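Filed under: Datasets / Language / Everyday Words

Vornance Household Words, README

Welcome, and thank you for taking the trouble to read this before opening the file, as it will save you a fair bit of head-scratching later on. Vornance is a word list gathered in the town of Brulomow and the two villages nearest to it, Nisis and Mahrous. It records what people call the ordinary things in their kitchens, sheds and cupboards when they are talking to their own families and aren't minding their manners. There are 1000 entries, given by 84 speakers, and every one of them was a pleasure to type up (even the long argument over what to call the end slice of a loaf).

The list is one plain text file, with one entry to a line and tabs between the columns. It opens happily in any spreadsheet, though do tell the spreadsheet that the file is UTF-8, or the accents on some of the older Mahrous words will come out as rubbish. 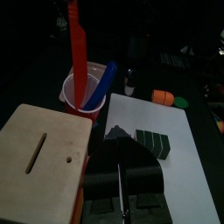

Each entry has a headword, which is the word as the speaker said it, and a gloss, which is our own plain wording for the thing meant. Keeping those two apart took more care than I expected when I started, and I still find the odd slip. The gloss says what the thing looks like and leaves its use alone, so a beige wooden box with a long narrow slot in the lid is glossed in just that way, even when the speaker's word for it means "savings" or "letters". Things kept one inside another, like a clear plastic cup sitting in a red one, get a line each, plus a third line if the speaker has a separate word for the pair. Nisis people very often do, bless them.

The other columns are the place, the speaker's age band, a rough spelling of the sound, and a free notes column. The notes are uneven. Some are a single word and some go on for half a page about a grandmother's pantry, and I couldn't bring myself to trim them.

Lids, rods and other awkward things

Lids gave us more words than anything else in the house. Several speakers have one word for a lid that is on its pot and another for a lid lying by itself, and in Brulomow there is a third for a lid that has lost its pot altogether. Thin sticks of all kinds come next, with 20 headwords between them. Where we couldn't tell two of these apart, we left both in and wrote "see also" in the notes.

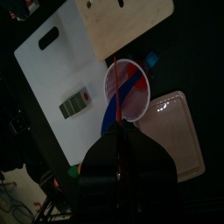
A clear lid with a thin white rim, and a thin red rod crossing it.

Known gaps

Speakers under 12 were not asked. Mahrous has far fewer entries than the other two places, and nearly all of them were collected in July, when half the village is out in the fields until dark, so please don't read much into a word being missing there. Brand names used as ordinary words have been kept.

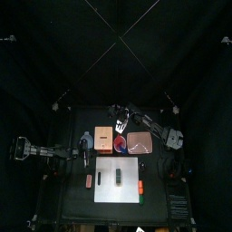
May I use the list in a class or a printed booklet?

You're welcome to, so long as you name Vornance as the source and keep the place column alongside the words. Please don't publish the notes column by itself, as the family stories in it were told to go with the words.

Corrections are very welcome, especially on the sound spellings, which were done by ear. Put the headword and the place at the top of your message so that I can find the right line.

Last changed 20/12/2025: duplicate lines removed from the Nisis entries, two glosses reworded.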